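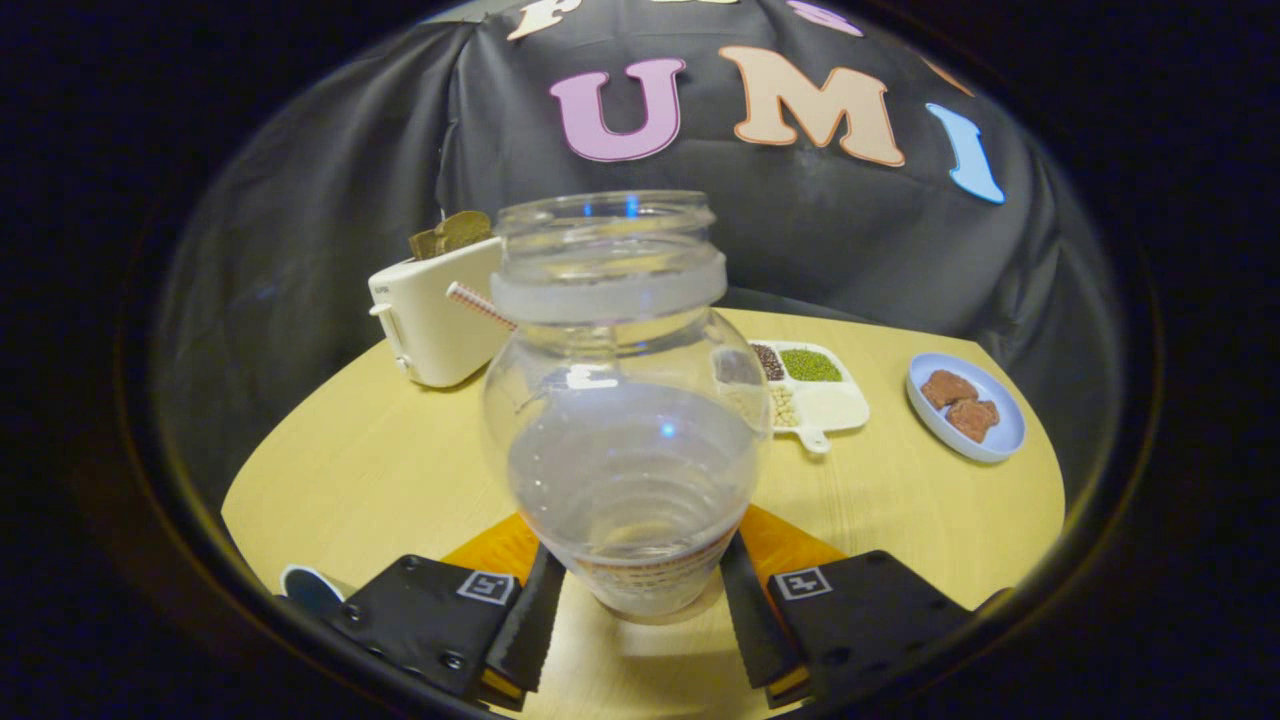
Léonie Roussel keeps the rules for hand-held gripper work on one printed page, taped inside a cupboard door. The first version ran to 13 pages. She cut it in October, after watching a new operator put it down unread and pick up the tool.

"If it doesn't fit on the door, people won't follow it," she says. "I wouldn't either."

Roussel runs collection at Bollow, a small company that records people doing table tasks with a gripper held in the hand. The recordings go to customers who train robot arms on them. Her current project is called Sketberg, and it had reached 2819 accepted recordings on the morning we spoke. She is more interested in the ones that were turned down.

Most rejections, she says, come from the start and the end of a recording. An operator begins moving before the tool is tracking properly, or lets go of an object and pulls away at once. Her rule is a pause of two seconds at the start and three at the end, with the gripper still.

"It feels silly when you do it. You are standing there holding a bottle over a table. But the people who use the data need to know where the thing began and where it stopped."

The black-and-white markers on the gripper have a rule of their own. They are wiped with a dry cloth before each session and never touched with bare fingers. If the edge of one has lifted, the tool comes out of use until it is replaced. Operators are not allowed to press it back down and carry on, which was common practice when she arrived.

Clear plastic took longer to sort out. Bottles reflect the lights and let whatever is behind them show through, and at first Bollow avoided them. Customers asked for them anyway. Roussel's page now says that transparent objects are to be recorded with other things on the table, at the same light setting as everything else.

"A kitchen has a toaster in it. It has food in it, it has a bowl someone left near the edge," she says. "If you clear all that away to get a nice picture of the bottle, you have recorded something that doesn't happen."

She does want the layout noted. Before a session the operator writes down which objects are out, and any change after that means a new sheet. Nudging an item between recordings to make a grasp easier counts as a change. So does turning a bottle to get a better grip on it.

Roussel came to Bollow from Benedetti, a packaging firm, where she wrote procedures for the filling line. Some habits came with her. Each rule has a date and the initials of the person who asked for it, and a rule that can't be checked by a second person gets taken off. One that said "move naturally" went that way.

"I had four people in the room and four ideas of what natural was," she says. It was replaced with a line telling operators to use one continuous approach and to keep any failed grasp in the recording.

That last part still causes arguments. Fellitz, one of the company's customers, asked for clean attempts only. Roussel agreed to label the failures so they could be filtered out, but she would not have operators delete them - a dropped bottle is marked as dropped, and the file stays.

She reviews the page with the operators every month. At the last meeting they asked for a limit on session length, because wrists get sore and the grip gets sloppy before anyone admits to it. The limit has been added in pencil while they try it out.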